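About Nemeck Laundry Room

Nemeck is a shared laundry room on the ground floor of the Rallow building. We opened in June with two machines and now serve 209 households. Dryer number one and washer number one stand side by side, each with its label on the front panel, so first-time users know where to start.

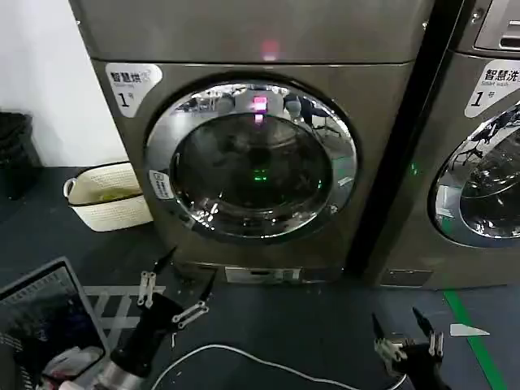

One reader of our newsletter asked whether bedding can go in with towels. It can — up to 28 pounds per load.

Clean laundry waits for pickup in the hall, and the shelves are cleared every evening at 9. Please put your name on your bag.

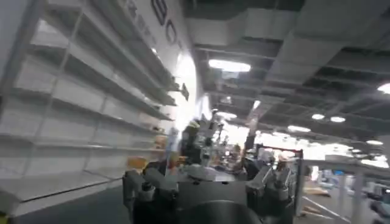

Could you hold bags overnight if we call first? Yes, at the Krasniqi desk, for up to five days.

Lint filters are cleaned each morning before we open. Detergent is sold at the desk, and Britetow handles repairs.

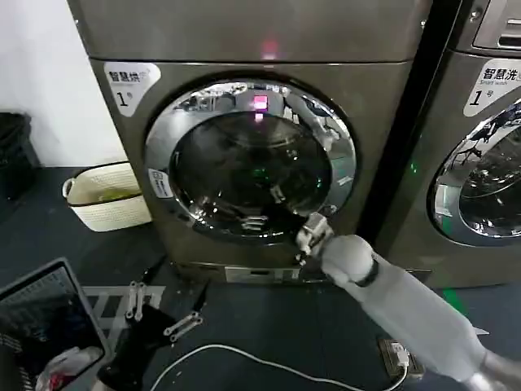 Dryer 1, with the washer to its right

Nemeck Laundry Room, 1533 Rallow Street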